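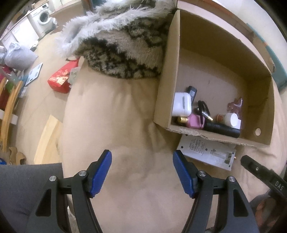
How a Throw Loses Its Loft

Faux fur leaves the mill looking better than it ever will again. The decline that follows is slow enough that most owners put it down to washing, age or a bad purchase. Textile technicians describe it as three separate kinds of damage that happen to share a symptom: the pile lies down and stays down.

Gemma Fiore has run the pile fabrics bench at Zistcombe, a contract testing laboratory, since the company added home textiles to its apparel work. Her group takes in throws, cushion covers, pet bedding and coat linings, and reports on how each will look after a set amount of use. "Customers send us a return and write 'shedding' on the form," she says. "A good share of those have lost almost no fiber. They are matted, and the fix is different."

What the pile is made of

Most long-pile throws sold for the home are knitted on a sliver machine. Loose fiber is fed into the needles along with a backing yarn, and each tuft is caught in a knitted loop. The back is then coated with a thin layer of resin that holds the tufts in place. After that come shearing, brushing and a pass over a heated, grooved cylinder that straightens the fiber and gives it shine. The trade calls this last step electrifying, or polishing.

The fiber is usually acrylic, modacrylic, polyester or a blend. Acrylic takes color well and feels close to animal hair, but it softens at fairly low heat, especially when damp. Polyester is tougher and recovers better from crushing, at some cost in feel. Modacrylic is chosen where flame resistance matters, and it is the most easily damaged by a dryer.

Better throws mix two lengths. Coarse guard hairs stand above a dense, fine underfill, and the two are often dyed separately to give a tipped or mottled look. The underfill supports the guard hairs. Once it packs down, the long fibers have nothing to lean on and fall in whatever direction they were last pushed.

Three kinds of damage

The first is crushing. Weight bends the fiber near the base, and body warmth helps it hold the bend. A throw folded under a stack of books for a season will show this, as will the middle of a seat pad. Crushed pile has not changed chemically and will respond to brushing and moisture.

The second is felting, or entanglement. Fibers rub, migrate and knot around one another, and skin oil or food residue glues the knots. The tips form small clumps that look like wet points even in a dry fabric. Brushing works if it is done early. Later on, the brush pulls the tuft out of the backing before the knot gives way.

The third is heat setting. The fiber has been taken past its softening point and has cooled in a new shape, often curled or fused at the tip. Run a finger against the lay and it feels gritty. No home treatment reverses it.

A test with numbers attached

Last August, Fiore's bench finished a comparison of 64 throws bought at retail. Each was cut into panels, and the panels went through washing, compression and rubbing in a fixed order. The full program produced 253 graded samples, each scored by two technicians under a standard lamp against a set of reference photographs.

Fiber content mattered less than the team had expected. Of the 253 samples, 153 showed visible clumping by the end, and they came from every fiber group in the study. The stronger predictor was underfill density. Fabrics with a sparse base clumped early whatever they were made of, and fabrics with a dense base held their grade through 10 wash cycles if they were dried without heat.

Drying was the other clear divide. Panels tumbled on a warm setting lost up to two full grades against matching panels laid flat. Spin speed had a small effect. Detergent brand had none that the bench could measure, although fabric softener left a residue that drew the tips together, and the softened panels were graded lower on average.

What the mills are changing

Wanpen Luangrath manages finishing at Polishchuk, a knitting mill that supplies several furniture and bedding labels. She has spent two years on back coating, a part of the product that customers never see. A stiff coating locks tufts well but cracks when the fabric is folded, and the cracks let fiber go in lines. A soft coating drapes nicely and lets go sooner.

The mill now applies its resin in two thinner passes with a partial cure between them. According to Luangrath, the change added a step and slowed the line, and it cut tuft loss enough that two customers dropped their own incoming inspection. The coating is made by Plarance and was first formulated for carpet tile.

Lillum, a smaller label that buys from the mill, has gone at the problem from the design side. Its current range uses a shorter guard hair with slightly more crimp. The crimp takes some shine off the surface and makes the fabric look a little less like pelt. Sales samples were received coolly, Luangrath says, but return rates on the first production lots were low and the label has reordered.

Care, in practice

The laboratory's recommendations for owners are plain. Shake the throw outdoors before washing. Use cold water, a short cycle and half the usual detergent, and leave out the softener. Press the water out in a towel. Dry flat or over a rail, away from a radiator, and turn it once.

Brush when the pile is barely damp, using a wire slicker brush of the type sold for dogs. Hold the backing flat with the other hand and work from the tips toward the base in short strokes. For a crushed area, mist with water, brush against the lay, leave it to dry, then brush with the lay.

Steam is a matter of some disagreement. Luangrath uses it in the mill with controlled distance and airflow. Fiore advises against it at home for anything containing modacrylic, and suggests a trial on a corner for the rest. Fiber content is printed on the sewn-in label, usually as a percentage for the pile alone, with the backing listed on a separate line.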